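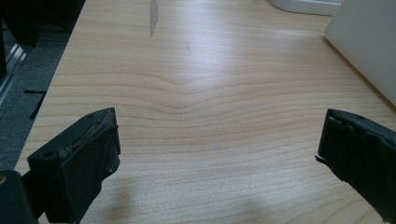 The table top, light wood, as it is now.

Subject: Re: Pale table top, oil or hard wax?

Hello all,

Thank you for the answers about my table. I reply to the message from Baltov first, because it has the most questions in it.

> On 26th March, Baltov wrote:
> Before you put anything on it, please tell us which wood it is and
> what was on it before. I would not sand a thin top with a machine.
> Also, is the color the same everywhere? If it is darker in places,
> the old finish may still be there and the oil will not go in.

I don't know the wood for certain. The seller in Hotthorpe said birch, but he said birch about everything in his shop. It is pale beige to light tan. The top is 18 mm thick, I measured it at the edge with a caliper, so I think there is enough for light sanding by hand. I have no machine.

The color is not fully the same. In my picture one part looks more gray and another part, toward the upper left, looks warmer. It can be only the light from the window, I am not sure. I will do the test with a drop of water on both parts and write to the list what I find.

About the old finish, I have only what the seller told me – a water varnish, many years ago. There was no paper with it.

Ostrowski asked about the size of the work. It is one table, used for meals and for my sewing, so I need a finish which does not leave marks on cloth. This is the reason I asked about hard wax. The oil I used on a shelf last May was still a little sticky after 10 days, and I do not want this again.

My plan is now: wash with mild soap, leave it to dry for two days, sand with 200 paper along the grain, remove the dust, then one thin coat. If Baltov thinks the paper is too fine for the first step, please say so before I buy it.

One more question. Does the underside need the same finish? Zenov wrote that a top can bend if only one side is closed, but his table was much wider than mine.

Best regards from the list member with the pale table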